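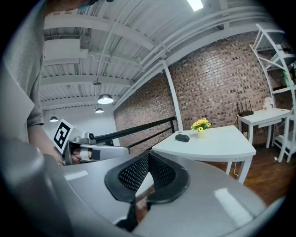
Kadir Türkmen asked under my last thread whether hand-held demonstrations are worth the bother when you could just drive the arm by teleoperation. Fair question. A few posts on what we've found so far at Stelham.

**1/** The method first. You hold a gripper in your hand and do the task yourself. The camera on it records the view, the marker is used for tracking, and a policy is trained on the result. The arm only comes in at test time.

**2/** We collected 262 demonstrations of one family of tasks: pick up a small household object from a table and put it down at a given spot. Four people did the collecting, in several rooms.

**3/** I held back 101 of those and trained on the rest. Then I trained a second policy on teleoperated data covering the same objects, with the same network and 2000 steps of fine-tuning for each.

**4/** In the room where the teleoperated data was recorded, the teleoperated policy did better. It wasn't close on the smaller objects. I'd expected that and I'm not going to dress it up.

**5/** In rooms neither policy had seen, the order swapped. The hand-held policy lost some accuracy. The teleoperated one often reached for the wrong place and stopped there.

**6/** Nazmiye Polat thinks this is down to room variety and has little to do with the device. She may be right. We moved the hand-held gripper between rooms far more often than the arm, which weighs a lot and needs bolting down.

**7/** So the next test is to match them: 100 demonstrations each, same rooms, same objects. Moving the arm to Plerkthorpe and back will take most of the time. I'm hoping to have it done by November.

**8/** One practical note. People move too fast with a gripper in their hand. We threw out a batch early on where the wrist turned quicker than the arm can follow. Umut Duman now checks speed before anything goes into the training set.

**9/** Also, keep the marker facing the tracking camera. If your grip turns it away for long, the track drifts and the whole demonstration is wasted.

**10/** Ilari Rissanen asked for the split files. They'll go up with the matched results, same folder as the Vergara set.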